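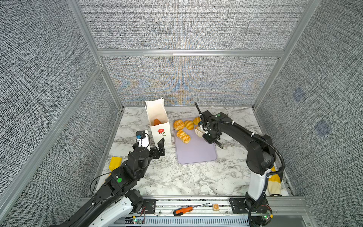

Figure 3. Paper bag and tray on the marble-patterned tabletop, with one bread roll in the bag and four pastries on the tray.

4.2 Packing order and the upright bag

The second part of the study looked at how mixed bakery orders are placed into a small paper bag that has to stand by itself during filling. At the two larger shops, Titport and Wisham, the bag is normally opened with one hand, set down on the counter, and left standing while the items are picked from a tray. At Rocha the bag is held in the hand the whole time. We kept to the Titport and Wisham way of working, as a standing bag makes it possible to compare orders without also comparing grips.

The layout in Figure 3 was used for all mixed orders. The bag is on the left and the tray is on the right, with a gap between them. The bag is white with a red flower on the front, and the printed side was turned outward in every order so that creases in the front panel could be scored against the same lines. The stem of the flower runs down toward the base of the bag and is a convenient reference for lean. When the bag tips or twists, the stem is the first thing to look off.

The tray is larger than the order requires. In Figure 3 the pastries occupy the upper half and the lower half is clear. Early orders were laid out across the full tray, and items near the lower edge were then picked first simply for being closer. Moving everything to the far half removed most of that effect. The tray has a smooth, matte surface and no paper liner was used. Liners at Wisham stuck to the underside of glazed items and came away with them, which would have added a step that has nothing to do with packing.

Items were grouped by shape and by how easily they are damaged. The groups are as follows.

Long and firm: bread rolls and short baguettes.
Round and soft: filled or unfilled buns.
Flaky: croissants.
Dense and uneven: twisted and braided pastries.

A mixed order held items from all four groups. In the order shown, the long roll is in the bag and a round bun, two croissants and a braided pastry are on the tray. A few orders also included a flat item. These were recorded but are left out of the tables below, as there were too few of them to say anything useful.

Across the study we recorded 200 mixed orders. Of these, 26 were set aside before scoring. Most were set aside for a torn rim or a base that had not been folded square at the factory, and the rest for pastries that were already broken when they came out of the delivery box. The remaining 174 orders were scored for three things: whether the bag was still standing at the end, whether any item had visible damage when the bag was emptied, and whether the rim could be folded over without pushing on the contents.

The strongest result concerned the first item. When the long roll went in first and upright, the bag was more likely to stay standing through the rest of the order. An empty bag of this weight stands poorly. Its side folds pull inward and the base lifts at one corner. A roll set against the back panel holds the mouth open and gives the bag a stiff side to lean on. When a croissant went in first, the bag often closed again over it, and the next item had to be worked in past the rim.

The rim itself matters more than we expected. Bags were opened with a single outward fold, leaving a peak on one side where the paper had been gusseted. We had planned to trim this peak but decided against it. Packers at Titport use it as a handhold when they turn the bag, and a bag without one would not have matched what is used at the counter. With the rim folded in this way, the top of a long roll can still be seen from the side of the counter, so the packer can check its position without bending over the bag.

The position of the braided pastry was the main source of disagreement between the two packing orders we compared. In the first, which we call heavy-low, it goes in straight after the roll and lies at the bottom. In the second, called flaky-low, the croissants go in ahead of it and the braid rests on top. Heavy-low gave fewer crushed croissants, as would be expected. It also left more empty space at the bottom, because the braid does not lie flat in a narrow bag — it settles at a slant against the roll and the items above it slide to one side. In 7 orders this was enough to tip the bag over before the last item was in.

Damage to the round bun was rare in either order. Buns dent under load but usually recover their shape, and a dent that had recovered by the time the bag was emptied was not scored. Tapio Eskola, who scored the orders, noted that glazed buns tended to mark the inside of the paper. We did not treat marks on the paper as damage to the item, though a shop might reasonably take a different view.

Croissants were damaged mostly at the tips. The usual cause was contact with the rim on the way in, and only occasionally the weight of another item. Damage was lower when the croissant was turned so that its long side ran parallel to the long side of the bag mouth. This is a small change and needs no extra time once the packer is used to it. Wisham had already adopted something close to it before our visit in July, although it was not part of their written instructions.

Laying the croissants side by side at the far edge of the tray made this turn easier, as both could be approached from the same direction. The braid was set diagonally below the bun in all layouts. Placed straight, it took up the width needed for the croissants.

The results should be read with the bag size in mind. All orders used the medium Clamell bag, which is narrow for its height. Rocha gets through 2,000 bags in a busy week, nearly all of them in a wider format, and there a bag will often stand with nothing in it at all. The benefit of placing a long item first would probably be smaller in that case, and the slant seen with the braided pastry might not occur. We did not test orders without a long item. For those, some other way of keeping the mouth open would be needed, and the choice of first item remains an open question.

4.3 Time per order

Time was measured from the moment the opened bag was set down to the moment the rim was folded over. Setting out the tray was not included. Orders in which the bag fell were timed to the end if the packer was able to stand it up again and continue.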